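Ornard have made Darius Pop their first choice for the February window, and the left-back's contract at Ulora explains much of the timing. It has 2 years left to run, with a release clause that takes effect only after 200 senior appearances. He is 4 short.
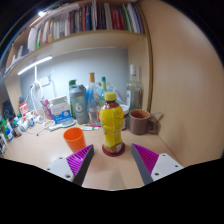 Until then Ulora can name their own fee. Sporting director Mwanaisha Okoth rejected a loan with an option to buy, and Orkivari withdrew at the same stage. Ornard are expected to return with a permanent offer.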